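Build the boring one first

Every April our shared workshop fills up with people who want to build a robot that does something grand. It might walk, or pour the tea, or roll about the car park taking photographs of clouds. I love these people. I was one of them, and my walking machine is still in a crate under the stairs with 326 screws in it and no left knee.

What I'd say to any of them now is build a gripper. Build one dull little pair of jaws that opens and closes, hold it in your own hand, and go and pick things up with it. You will learn more in an evening than I did in a whole winter of legs!

Ours is called the Kukon (the name was on a biscuit tin and it stuck). It has two fingers on printed arms with brass inserts at the joints, and a block of black padding on each finger where it meets the world. We drew it up at the Marix Rooms, which is a grand name for half a unit behind a tyre place, and every part of it can be printed again while you have your lunch. I can't tell you how freeing that is. When an arm cracks you shrug and print another, and while you're at it you move that one hole you never liked.

The pads are where all the fun is. Make them too hard and they skate off anything smooth. Too soft and they tear, and a ragged top edge starts catching on whatever you're reaching for. I've had long and happy arguments about pads. Some members want them perfect before the first test, and I think that's the wrong way round — put them on rough, get them chewed up, and let the wear show you where the load goes.

Then give the thing some awful jobs. Crumpled tissue is a beauty, all folds and no two wads the same shape, and it weighs next to nothing. A bendy orange rod is a good one too.
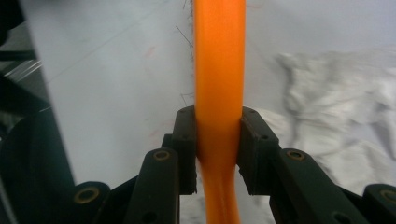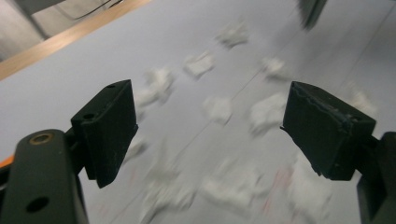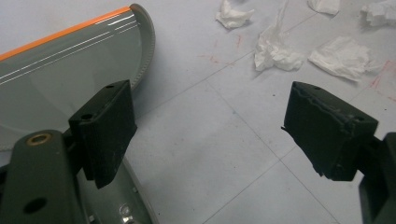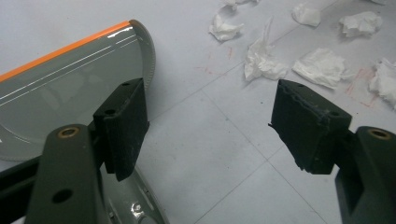

What about motors?

I can hear the objection, having made it myself for years. A gripper in somebody's hand isn't a robot, so where's the automation? Fair enough. But think about what goes wrong when a beginner's machine drops something. It could be the motor, the wiring, the code, the battery, the pads, or the angle it came in at, and you're standing there with a laptop balanced on a stool trying to guess. With the tool in your own hand you've crossed nearly all of that off. If the tissue slips now, it's the fingers or it's you.

And you start to notice how you move. I had no idea how much I tilt my wrist before I close my hand on something flat, or that I come in low and slightly from one side. A program has to be given all of that sooner or later, and it's a lot easier to write down once you've felt it a few dozen times.

Our motor version, the Prusico, is coming along on the next bench. It uses the same style of fingers, and 2 of its arms were printed from the very same files. Its control code had reached 1447 lines when I last looked, and I'm sure a good part of that is there to deal with things a better pad would have fixed for free. (I've said so. It went down quite well, considering.)

So if you've got a printer, a bag of inserts and a free evening, start with the jaws. Leave the knees for later. I'll have mine out of the crate again one day, and when I do it's getting hands first.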